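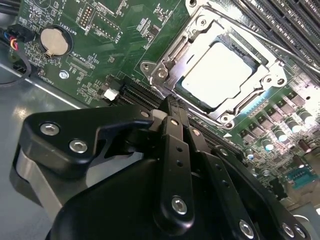 ## Swapping the processor – quick FAQ

**Do I pull the board out of the case first?**
No. Leave it screwed to the chassis. Power off, cord out, wait 7 minutes.

**Which screws hold the socket bracket?**
The round metal ones on the flanges. Dont touch them. You only want the long silver lever – press down, out to the side, then up.

**Where does the CPU fan plug in?**
Look for FAN_CPU printed on the board, near the battery.

**Clock is wrong after the swap?**
Coin cell, BATTERY1. Old stock from Trilton is often flat. Harvey Caron keeps spares, 27 left at last check.

**How much paste?**
Small dot in the middle of the silver lid. Wipe the old stuff off first.

**Memory out too?**
Not needed. If the lever feels tight by the slots go slow, don't force it.

**Can I use a chip from a Drerico box?**
Only if the part number matches the list. Ask Paora Tamihana if its not on there.

**Bent a pin. Now what?**
Stop. Tag the unit, leave the chip out, put it on the Wihongi shelf – we'll look at it teh next morning.

Updated 22 Dec 2020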